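How Gondness Covered the Lindley Street March
Student project report, Local News and Public Order module
Annelies Hollenstein

1. Background
In October a march against the closing of the Wadden bus depot ended in a scuffle outside the town offices. A depot worker was hurt and died in the hospital three weeks later. My project looked at how the death was reported in the local press and whether the reports agreed with each other.

2. Method
I collected 273 items from the Gondness papers, two radio sites and the public pages of the town council. After taking out repeats and reader letters, 175 were left. Each one was read twice and marked for source, cause of injury and the words used for the crowd. The coding was done by hand at the round table in the Steiner building.
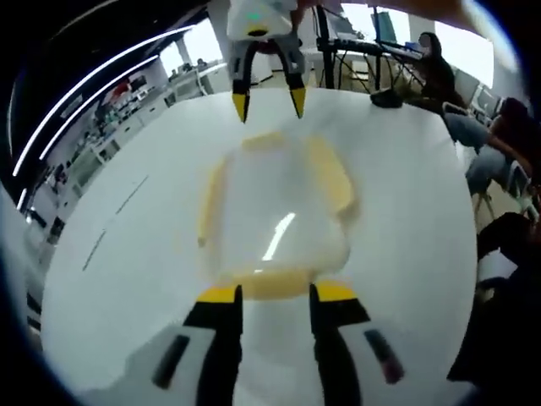
Figure 1. Clear plastic container on the table.

3. Results
Most of the early items gave only one source, usually the police statement put out on the Thursday night. The crowd was called "protesters" in the first reports and "rioters" in later ones — the change came after the council meeting. Only three items quoted anyone who had been standing near the man when he fell. His age was given in two different ways, and over half of the items did not give it at all.

4. Problems
The radio sites had taken down some of their pages, so the count for the first weekend is probably too low.
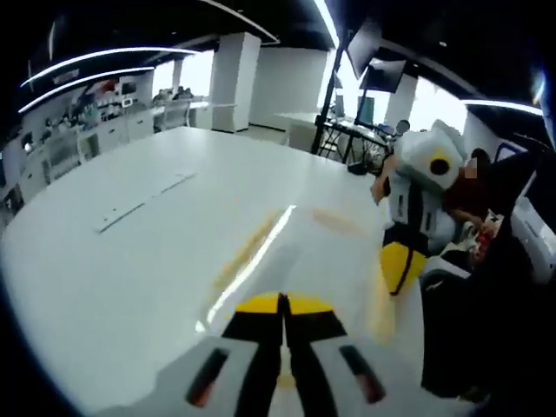 The second reading was slower than the first because the word list had grown by then. I marked "clash" and "scuffle" as separate terms at first and later joined them. Clippings were laid out by date and moved as the groups changed. The white table is glossy and the ceiling lights reflect in it, so for small newsprint I went to a desk by the window. Five items were recoded after this and the totals in section 3 include them.

5. Further work
The inquest has not been held yet. The same coding could be used on the reports from it — the word list is in the appendix.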